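Keltville Community Hall
Minutes of the house meeting held 23rd July in the small meeting room

Present: Lemlem Kahsay (chair), six members of the house group, one visitor from Vanstead.
Apologies: two received.

1. Minutes of the last meeting
Agreed with one correction. The figure for window cleaning under item 4 should read 60 dollars. It was typed as 600.

2. Money
Balance in the house account is $869. The Mirzaei invoice for the hallway light has been paid. A deposit of $500 is being held against the December booking and is not to be counted as income until then. The visitor from Vanstead asked if the deposit could be moved to next year if their date changes. Agreed, if they tell us in writing.

3. Hallway
The door closer on the front door is still slamming. Bitivix quoted for a new one but the quote did not include fitting. Lemlem to ask for a full price. The lower coat hooks have been put back up. Two umbrellas and a child's jacket are in the lost property drawer and will go to the thrift store if they are still there at the next meeting.

4. Restroom cleaning
Most of the meeting went on this. There were complaints after the last two weekend bookings that the toilet had been wiped on the outside only. It was felt that the cleaning sheet is too vague, as it just says "do restroom." New wording agreed:

Raise both the lid and the seat before starting.
Put cleaner under the rim and leave it for ten minutes.
Brush the inside of the bowl, including under the rim and down into the bend.
Flush with the brush still in the bowl, then let it drip before putting it away.
Wipe the seat on both sides, the hinges and the bumpers, with a separate cloth.
Mop last, working back toward the door.

One member asked for bleach to be kept out of it altogether. After some discussion it was left that the ordinary cleaner is used during the week and bleach only by whoever does the monthly clean, never both at once. The spare brush in the closet is to be used when the present one wears out. No need to buy another.

5. Storage
There are 17 folding chairs in the back closet and the door will not shut on them. Five to go upstairs. Cardboard should be flattened and taken out on the day it is emptied.

6. Any other business
New cleaning sheet to be typed up and taped inside the closet door. Key list to be brought up to date by Lemlem before the next meeting.

Meeting closed at 8:40.

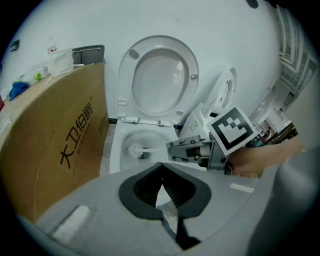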